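Cahier d'atelier, décembre, 14 h 10
Balles blanches, bac olive, nappe quadrillée

Repris le lot Stovia. La fiche de Drorwood annonce des balles « toutes identiques » et je n'y crois pas trop. Reçu 336 pièces, dont 5 mises de côté à l'ouverture du carton pour un défaut de couture. Ça commence bien.

Le quadrillage imprimé devait servir de repère de position. Sur le papier, très bien. Dès que le tissu fait un pli, les lignes ondulent et je ne vois pas comment on lirait une position au millimètre là-dessus – Bélanger promet pourtant le contraire dans sa notice.

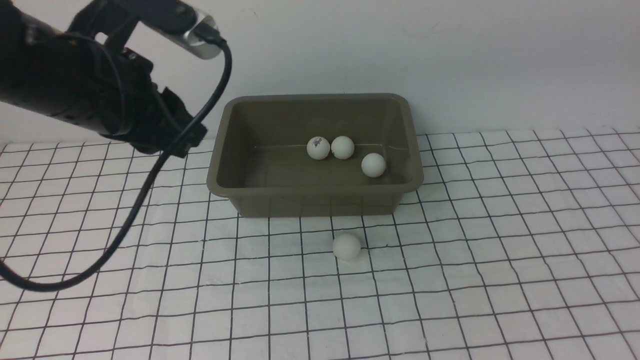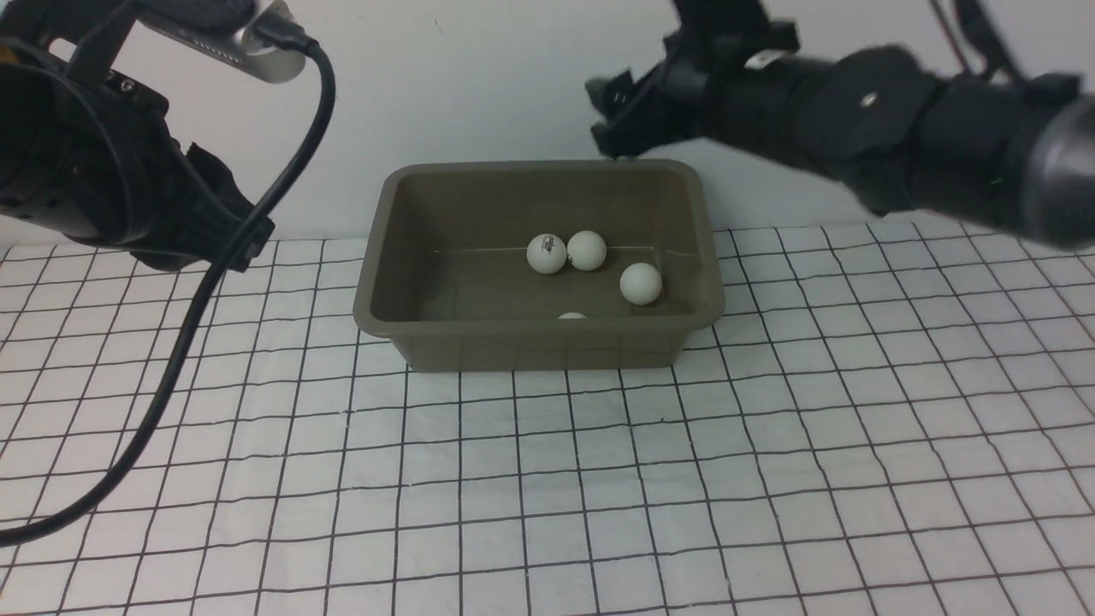 Bac olive, bord épais. 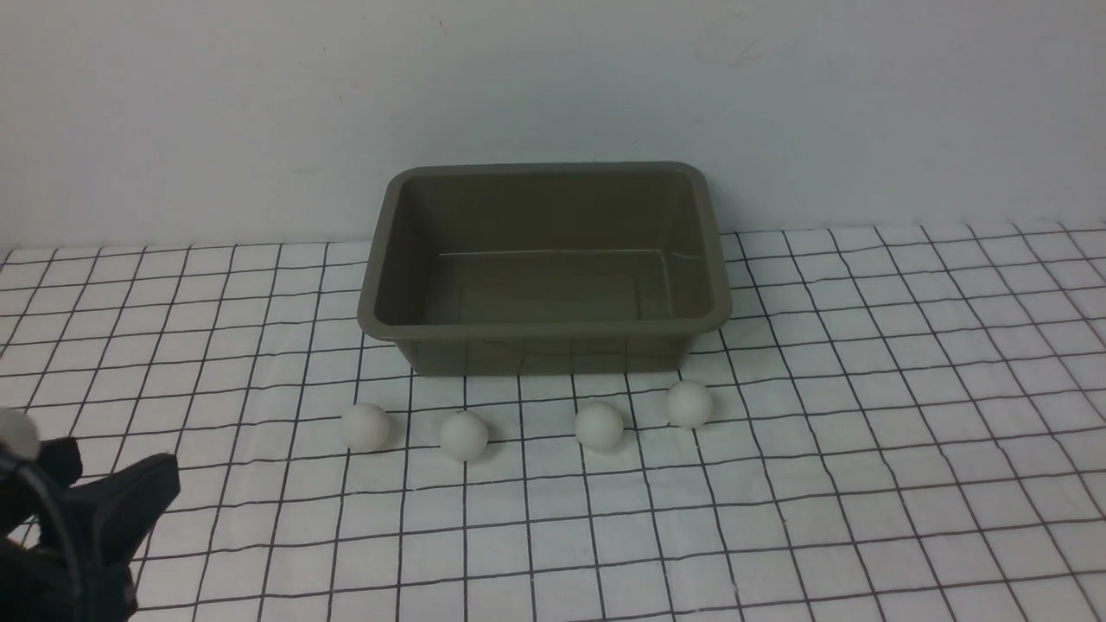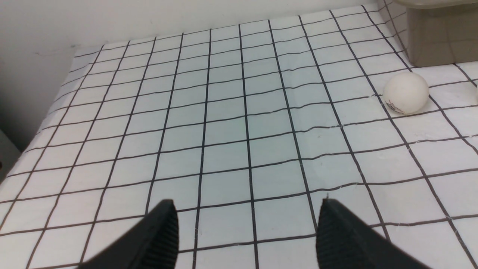

Faut-il retendre la nappe avant chaque série ?
Au moins avant la première, et de nouveau dès qu'un pli traverse la zone de travail. Le faire à chaque fois prendrait plus de temps que la série elle-même.

Le bac, rien à redire sauf les parois inclinées : une balle lâchée trop près du bord finit au milieu, ce qui fausse toute idée de « rangement ». Prindolby propose un modèle à parois droites, réf. 418. À voir, leurs cotes étaient fausses 2 fois l'an dernier.

À faire : peser un échantillon, repasser la nappe (tiède, l'encre m'inquiète), demander à Drorwood d'où sort leur tolérance. Pas de conclusion sur le lot pour l'instant.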